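Fiche de contrôle — cellule bimanuelle Kirui, tâche « sacs et courses »
Protocole Flinlow, révision de septembre. Contrôle fait par Elínborg Mogensen, début à 8 h 40.

## 1. Avant mise sous tension

- [x] Arrêt d'urgence testé, les deux bras. RAS.
- [x] Visserie des profilés aluminium. Une équerre resserrée côté droit.
- [x] Embases sur le rail : pas de jeu.
- [ ] Gaines des câbles. À revoir : celle du bras gauche frotte en fin de course — demander un collier à Trostcombe.

## 2. Pinces et caméras de poignet

- [x] Ouverture et fermeture complètes, 19 cycles à vide.
- [x] Effort de serrage limité par logiciel. Valeur identique au dernier contrôle.
- [x] Champ de vision dégagé à l'approche d'un sac. Le motif imprimé du cabas sert de repère visuel, garder le même modèle pour toute la série.

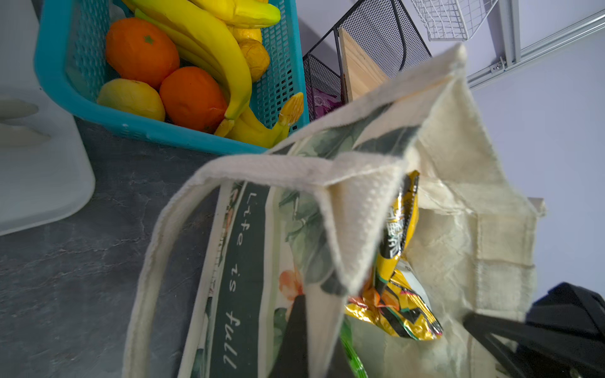

*Vue de poignet, doigts de la pince au niveau du cabas en toile et du paquet de snack doré.*

## 3. Zone de travail

- [x] Plateau de petits pains, panier de fruits et panier de légumes placés contre le fond.
- [x] Casiers du portant mural vides au départ.
- [x] Pas d'objet personnel dans l'enceinte.
- [ ] Pince métallique du plateau : position non définie dans le protocole. La fixer, le manche change la trajectoire d'approche.

Les deux bras partagent la partie centrale du plan. La distance minimale entre poignets est réglée à 98 mm et l'arrêt logiciel se déclenche bien au-dessous. Le test se fait à vitesse réduite, avec

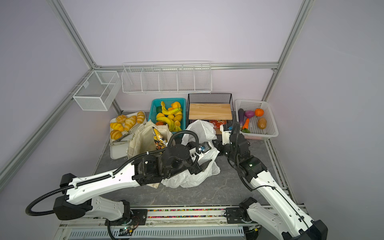 un opérateur à portée de l'arrêt d'urgence pendant toute la séquence. Refaire ce test après chaque changement de doigts.

## 4. Manipulation des sacs souples

- [x] Prise du sac plastique par l'anse.
- [x] Relâchement : le plastique ne reste pas coincé entre les doigts. Contrôlé à la main, hors tension.
- [ ] Plis devant l'objectif : détection encore instable.
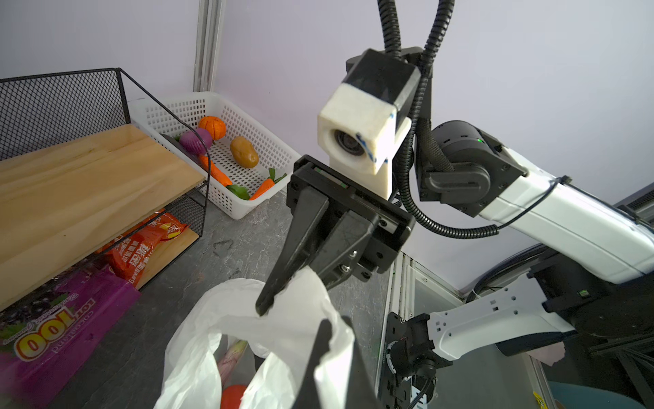 *Sac plastique blanc, anse pincée par un doigt. Second bras à droite.*

Résultat de la série : 58 essais, 17 interventions de l'opérateur. La plupart concernent l'ouverture du sac blanc. La politique entraînée avec les vues de poignet seules referme la pince trop tôt — avec la vue fixe ajoutée, l'écart diminue mais reste trop grand pour augmenter la vitesse.

## 5. Décision

Cellule autorisée en vitesse réduite. Vitesse nominale refusée tant que les points ouverts des sections 1 et 4 ne sont pas levés. Copie transmise à Cenico.

E. Mogensen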